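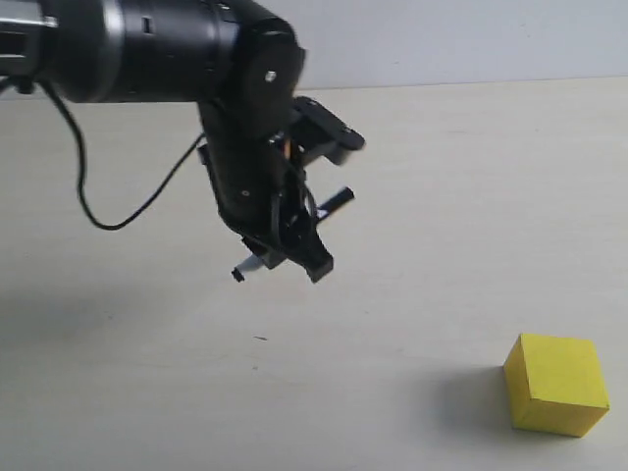
Trorner Tabletop Arm Kit: Frequently Asked Questions

The answers on this page apply to the Trorner Tabletop Arm Kit supplied to schools, colleges and training centers by Harnitz. Questions that are not covered may be sent to the Customer Office through the contact form. Customers who hold a service agreement should have their agreement number ready.

Before You Order

What is included in the kit?

Each kit contains one jointed arm, one two-fingered gripper, a controller, a power supply, a table clamp, the arm cable, a set of hand tools and a bag of spare screws. A set of colored wooden cubes is supplied for the practice exercises. The printed Setup Guide and the Exercise Book are packed in the lid of the carton.

Is a computer included?

No. The kit must be connected to a laptop or desktop computer provided by the customer. The control program may be installed on any number of computers within one institution, but only one computer may be connected to an arm at a time.

Who is the kit intended for?

The kit is intended for supervised instruction of students aged 14 and over, and for staff training. It is not sold for factory production, for use with food, or for any task in which a person must remain within reach of the arm while it is moving.

How much can the gripper lift?

The rated load is 287 grams, measured with the arm at half extension. The load must be reduced to 203 grams when the arm is fully extended. The cubes supplied with the kit are well below both limits.

May we see the kit before buying?

Yes. Demonstrations are held at the Harnitz training room from October through the end of the spring term and last 60 minutes. Up to two staff members from each institution may attend without charge. Remote demonstrations are also available but do not include time at the controls.

Setting Up

What kind of table is required?

The table must be level, firm and fixed in place or heavy enough that it does not rock when the arm stops suddenly. Folding tables and tables on casters are not suitable. A plain, light-colored top with a matte surface is preferred, as the optional Felon camera package finds objects more reliably against an even background. Strong patterns and glossy finishes should be covered with the mat sold under the same package.

How much clear space does the arm need?

A clear distance of 100 centimeters must be kept on every side that a person can approach. The side facing a wall may be closer, provided the arm's travel limits have been set as described in Section 3 of the Setup Guide.

The cable hangs in a loop below the upper link. Should it be tied back?

The loop should be left as it is. The cable needs this slack when the wrist turns through its full range, and a cable that has been tied tight to the link may pull out of its connector. Before each session, move the wrist slowly to both ends of its travel and check that the loop does not catch on the clamp, the table edge or the gripper.

Some wiring can be seen between the parts of the gripper. Is this a fault?

It is not a fault. Short lengths of orange and tan wire are visible between the black parts of the gripper on all current units. The unit should be switched off and reported if the covering on any wire is split or if bare metal can be seen.

Using the Kit

What does the first exercise involve?

Exercise 1 uses a single cube on an otherwise clear table. The arm begins in its raised position with the gripper open, away from the cube. Students are asked to bring the gripper over the cube, turn it to match the faces of the cube, lower it, close the fingers and lift. Most groups complete the exercise within one class period. The cube should be placed at an angle to the table edge, so that students must make use of the wrist.

The gripper closes but the cube slips. What should be checked?

Check first that the fingers are meeting two opposite faces of the cube and are not resting on its corners. Next, confirm that the grip setting in the control program has not been left at "Soft." Finger tips that have become dusty may be wiped with a dry cloth. Solvents must not be used.

May students write their own programs?

Yes. The control program accepts movement lists prepared in its own editor and scripts prepared elsewhere. All new programs should be run once at the lowest speed, with no object on the table and with a staff member at the stop button.

May we use our own objects?

Light, rigid objects that fit between the fingers may be used. Glass, liquids, sharp items and anything containing a battery may not. Damage caused by unsuitable objects is not covered by the warranty.

Care, Repair and Returns

Which screws may the customer tighten?

The small screws on the face of the joint housing and on the wrist may be tightened with the driver supplied. They should be checked at the start of each term. Housings must not be opened. A housing that has been opened by anyone other than Harnitz service staff will be treated as out of warranty.

How long is the warranty?

The arm, gripper and controller are covered for two years from delivery. Finger tips, cables and cubes are treated as wearing parts and are covered for six months.

How are repairs arranged?

Repairs are handled by the workshop at Ochoa, under the direction of Teodoro Esquivel. A return number must be obtained before any item is shipped. Please remove the gripper and pack it separately in its own tray. Institutions with a service agreement will be sent a loan unit.

Is staff training available?

A one-day course is offered at Ochoa and at customer sites with four or more kits. Requests should be addressed to Muthu Alva, Training Coordinator, and should state the number of staff attending and the version of the control program in use.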